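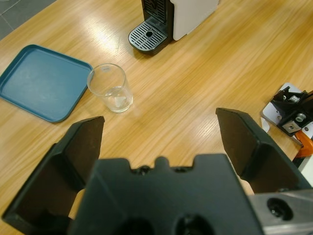
Progress report to Derelora, second period
Project: Kahraman, two-arm table work for small kitchens
Prepared by: Zohreh Talebi, Stultico
November 2018

1. Purpose of this report

With this report we inform Derelora about the open day which was agreed in the work plan as our second deliverable. It also gives the state of the recordings, the spending on the open day, and two points where we need an answer from you. The first period was covered in the report we sent in August and we do not repeat it.

2. The open day

The open day was held in our own rooms and lasted one afternoon. We had sent 578 invitations, mostly to care homes, hotel kitchens and technical schools in the region. 307 people wrote back. We could not receive so many in one afternoon, so we closed the list early and offered the others a place at a later visit. Up to 300 of them can be received in spring if the budget line for visits stays as it is.

Visitors came in groups of 6. Each group stayed first with Ertuğrul Türkmen, who explained the work plan and the safety rules, and then went to the coffee table with Sibel Bozkurt. We had planned 20 minutes for a group, but the first groups asked many questions and we were late for the rest of the afternoon. The last group was shortened, and we apologized to them by letter.

The coffee table was chosen because everybody knows the task. The operator guides the two arms, and the arms should bring a cup to the machine and put it in the right place. We did not promise the visitors a robot that works alone, and Sibel repeated this to every group. Still, some visitors expected it. In the next invitation we will write it in the first lines. 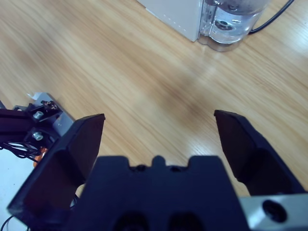 Work at the coffee table, with the water tank side of the machine in view.

3. What the visitors asked

Recep Taşdemir wrote down the questions during the afternoon. Most of them were about cleaning. People from kitchens wanted to know if the fingers can be washed, and how often, and who has to do it. At the moment we wipe them by hand. We have no tested answer for washing, and we said so.

The second subject was the glass. Several visitors asked if the gripper can break it. We explained that the closing force is limited in the software, and that the operator can open the fingers at any moment. One head cook was not satisfied with this and proposed that we repeat the demonstration with thin wine glasses. We find this a fair request, but it is outside the present work plan.

The third subject was the price. Barış Akbulut answered that we do not sell a product and that a price today would be misleading. Two care homes asked to be informed anyway when there is something to buy. Their names are in our contact list, and they gave permission to pass them to Derelora.

4. State of the recordings

The wrist views are recorded during each run and stored together with the arm positions. The quality is sufficient for our use, with two remarks. First, the top of the table is shiny and reflects the ceiling lights, and in some runs the reflection lies exactly where the cup should go. Second, fast turns of the wrist make the picture soft for a moment. For the reflection we want to try a lamp with a cover. For the second point, the operators were asked to turn more slowly.
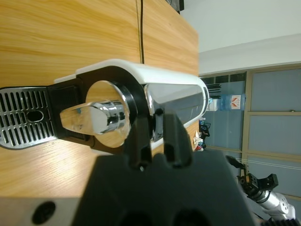

We also changed the way the runs are named. Until the summer each operator used his or her own names, and Barış needed several days to put them in one order. Now the name is given by the program and cannot be edited. This was a small change but it saves us much time, and the partner Briltel has taken over the same rule for their part of the data.

5. Spending on the open day

The costs stayed inside the approved line. Printing was cheaper than planned, as we sent the invitations by e-mail. Catering was more expensive, mainly because of the long afternoon. We request no additional money. The receipts are with Zohreh Talebi and can be sent on demand.

6. Points for decision

a) May we use the rest of the printing money for the covered lamp? The amount is small, but it is equipment and belongs to another budget line.

b) Does Derelora wish to be present at the spring visits? If yes, we need the dates which are possible for you before we write to the visitors on the waiting list.

7. Next period

We will continue the coffee table runs, start the tests with the lamp, and prepare a short written answer about cleaning for the kitchens which asked for it. Ertuğrul will revise the safety sheet after the remarks of the visitors. The next report will be prepared by Sibel Bozkurt.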